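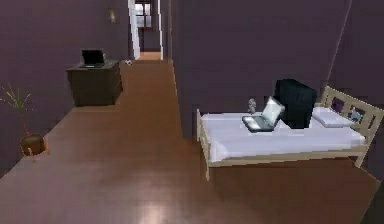
The hallway, purple walls and all.

24 Apr 2022

Quick one before bed. Well, I say quick.

So Prikton lost again. 2-1, at home, to Ellura, who had won once away from home all season. Once! I'm not even mad anymore, I'm just tired and my throat hurts and I have a parking ticket. But I promised myself I'd write after every home game this year, good or bad, and so far I've only skipped two, so let's go.

The crowd was 2882. They read it out over the speakers in the second half and the guy behind me did a slow clap. For a Sunday afternoon with decent weather that's poor. Last June we got over 1000 more than that for a friendly, a friendly, and half our starters didn't even play.

First half. Fine? We were fine. Kept the ball, moved it side to side, did the thing where the two center backs pass to each other until somebody in the stands yells. Goal came off a corner, near post flick, big scramble, in off somebody's knee. I've seen it given to our number nine and I've seen it given as an own goal. Don't care. One nil up and the place woke up for a bit.

And then we just sat back. Same as the last home game and same as the one before it. I don't get it. We are not a team that can defend a lead, we have never been a team that can defend a lead, and yet as soon as we get one everybody drops 20 yards and the striker is up there alone waving his arms around. 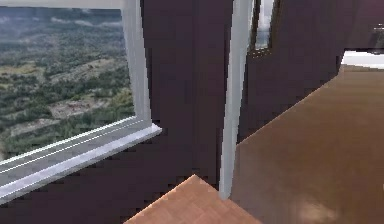

The equalizer was coming the whole time. Their left winger had been skinning our right back since kickoff, and I'm not going to pile on the kid because he's playing out of position and everyone knows it, but you have to give him some help. Double up. Swap sides. Something. Cross comes in, keeper stays on his line, free header from maybe six yards. You could hear their little group of fans all the way across the field, that's how quiet we were.

Second one was worse. Throw-in, OUR throw-in, straight to them, one pass through the middle and done. I was looking down at my phone and heard the groan and knew. Didn't even need to look up. Looked up anyway.

Subs. OK, subs. We made the first change with 13 minutes left. Thirteen! Already losing by then! On comes a defensive midfielder, which, sure. The teenager everybody wants to see got on for stoppage time and touched the ball twice, and one of the touches was a nutmeg, so naturally that's all anyone talked about on the walk back to the car. I would start him next week. I would have started him a month ago. What exactly are we protecting him from, losing 2-1 at home to Ellura?

The other thing is the new shirts. Finidine came on as the sponsor over the winter and their name is huge, it goes practically armpit to armpit. My neighbor in the row paid 100 bucks for one with a name on the back and the letters are peeling already. I'm sticking with my old one. It has a mustard stain but it also has some wins in it.

Couple of good things so this isn't all misery. The keeper made a great save at 1-1, full stretch, fingertips, really wish he'd been rewarded for it. The left back got up and down all day and his crossing is definately better than last year. And the pretzel line has been fixed, two windows open now, I was back in my seat before the restart for the first time in ages.

As for the table, we're two places above the drop with five to play. Away at Tsuji next, and they've been scoring for fun, and they play on that awful bouncy turf that we never handle. After that it's two home games in a row against teams down near us and that's the season really. Win both and we're safe, I think. I did the math on the back of the parking ticket but I can't find it now so I might of missed something. Goal difference could get ugly.

People were already yelling about the coach on the way out. I don't know. I go back and forth. He got us up and he did it with nothing, and I remember what it was like before him. But the sitting back is on him, and so are the subs. If we fold at Tsuji the way we folded today I don't see how he's still here for the next home game. Ask me again in a week.

Not sure yet if I'm making the trip. It's a long drive and I've got an early start the next morning. If anyone reading this has a spare seat in their car leave a comment, I'll chip in for gas and bring sandwiches.

OK, bed. Ratings for each player tomorrow if I can stand to watch it back.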